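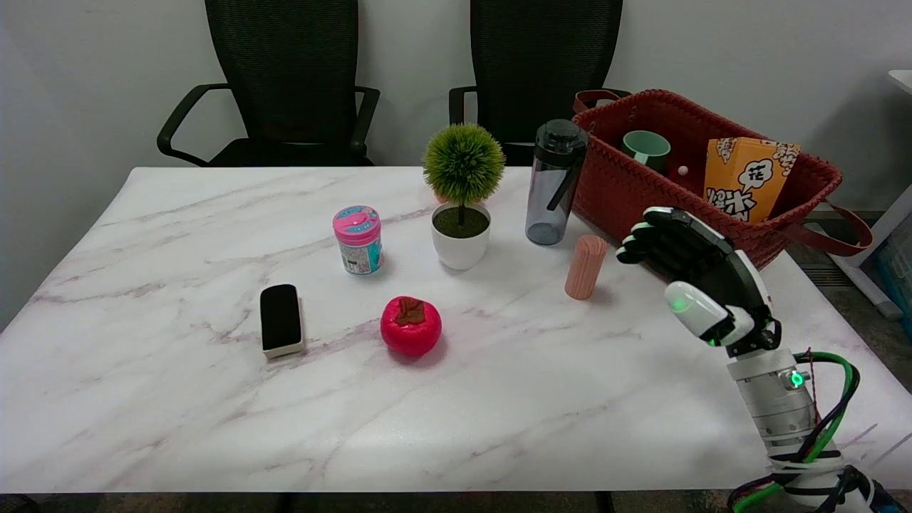
Costello says the glaze will not settle any slower if I add more Epsom salt, and that I should check the specific gravity first. Fair enough, so that was the morning.

Sat 8 April. Clear base, Tirel recipe, bucket 2. Sieved once. Weighed 900 g dry for a fresh test batch and left the old bucket alone. Fresh batch went in thin and stayed up in the water for the whole session. Old bucket had a hard layer on the bottom again. Scraped it, mixed with the drill, sieved it again, lid back on.

Dipped tiles from both. Flallholm clay, bisque from the last firing. Three-second dip for all of them. The old bucket goes on thicker and there are pinholes near the edges before firing. Marked the backs in iron wash: F for fresh, O for old.

Kiln program unchanged, top temperature 2041 F, no hold. Sarker wants a short hold tried on the same tiles. I would like one firing without it so we can compare.

Still to do: order 2000 g of feldspar, enough to get to July. Replace the split sieve. Work out why the scale drifts when the big fan is on. Shelf wash on the lower shelf is flaking and needs a scrape before loading.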